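Print this article | E-mail this article
Reading time: 3 minutes

Turari Prices a Wipe-Down

February 20, 2021

The Turari surface care package is sold as an add-on to humanoid platforms a customer already has. It consists of a motion library, a force calibration routine and 19 hours of remote setup, and it covers one job: moving a cloth over a flat horizontal surface at a controlled pressure. Drollis, the distributor, quotes it per site, with a service contract billed every June.

Table wiping is a harder task than the brochure makes it sound. The controller has to keep the hand in contact with the surface while the cloth bunches, slides and changes thickness under the fingers. Too little force leaves residue. Too much stalls the stroke or shifts the table. Turari's routine holds a downward set point, adjustable to 28 newtons, and corrects wrist height during the stroke.

"Pressure is the easy half," says Harsh Upadhyay, who evaluated the package for Plillmont, an operator of serviced apartments. "The hard half is knowing when the cloth has rolled up and you are dragging bare fingers."

Work at the tabletop: the blue cloth under the gripper, and the robot standing with its left hand on the surface.

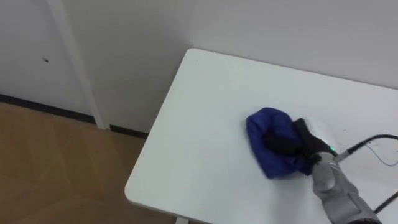
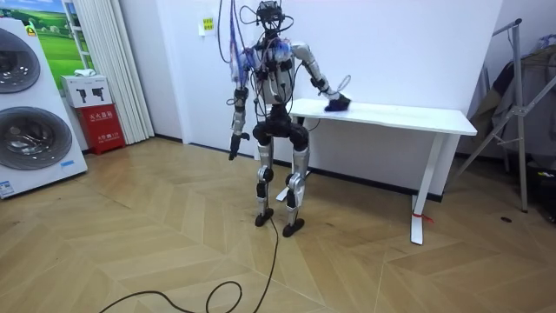
What the Package Includes

The library ships with straight, overlapping and edge-following strokes. Edge-following is the slowest of these and the one most dependent on calibration. Table height is entered by hand or measured with a touch-off procedure, in which the hand lowers until it registers contact at several points. Plillmont used the touch-off and repeated it whenever furniture was moved.

Cloth selection is left to the buyer. The manual advises a soft, unlined fabric and warns against anything with a heavy hem. Replacement finger pads are extra, at $50 a set.

Support is by ticket. Upadhyay rates the answers as competent and the response time as uneven. His log for the evaluation runs to 400 strokes, with cloth slip the most common fault entered.

The nearest competing product, from Ouali, uses a rigid pad holder in place of a gripped cloth. It is simpler to tune and cannot pick up its own cloth. Buyers with a single fixed counter should look at it first. The Turari package makes more sense where tables differ in height and the same hand has other work to do.

Print | E-mail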